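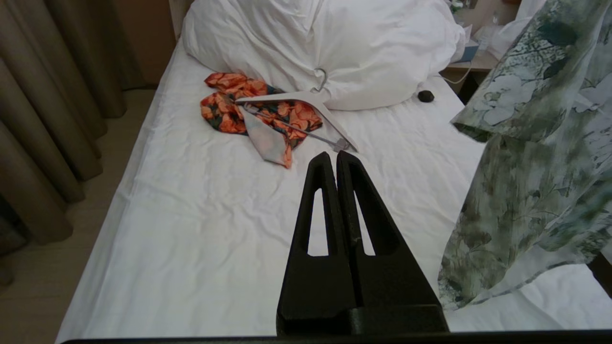

How to prune a backyard grapevine to canes

Cane pruning suits most table and wine grapes grown on a two-wire fence. You keep a couple of last year's shoots, tie them down to the fruiting wire and cut the rest off. It looks drastic the first time. Most home vines are underpruned, and the result is a lot of shade, mildew and small sour fruit.

When to prune

Wait until the vine is fully dormant. In our part of the country that means March, once the hard cold has passed but before the buds swell. A late cut may drip sap for a few days. It does no harm.

What you need

Sharp bypass secateurs
Loppers or a small pruning saw for old wood
Soft ties or strips of old cotton
Methylated spirits and a rag for the blades

Step 1: Find last year's growth
Year-old canes have smooth, light brown bark. Older wood is dark and peels in strips. Fruit comes from buds on the year-old canes, so these are the ones to choose from.

Step 2: Choose your canes
Pick one cane on each side of the trunk, starting close to the head and a little below the fruiting wire. Look for pencil thickness and buds set fairly close together. Skip the fat, fast-grown canes with long gaps between buds.

Step 3: Leave a spur on each side
Near the base of each chosen cane, cut another cane back to two buds. These spurs will grow next winter's canes and keep the head of the vine from creeping outward.

Step 4: Remove everything else
Cut last year's fruiting arms off first, in short sections, and pull the tendrils off the wire as you go. Leave a small stub on big cuts so the wood doesn't die back into the trunk.

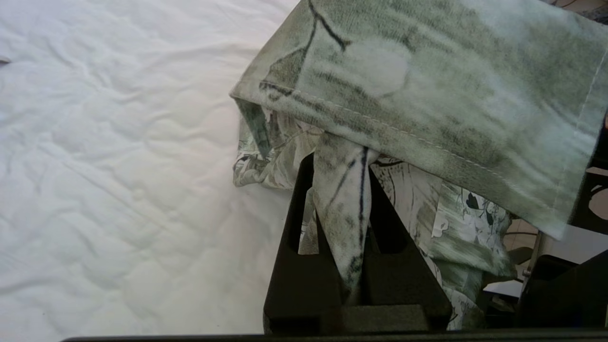

Green botanical print cotton over white quilting

Step 5: Trim and tie down
Shorten the canes to suit the vine. Our Trotia row carries 36 buds a vine in good soil, but the Pleteck on the gravelly end gets 27 and ripens better for it. Bend each cane slowly over the wire – a mild afternoon helps – and tie it at the tip and once in the middle. Tie loosely enough to slide a finger under.

Step 6: Clean up
Rake up the prunings and any shrivelled bunches, which can carry disease into spring. Wipe the blades between vines.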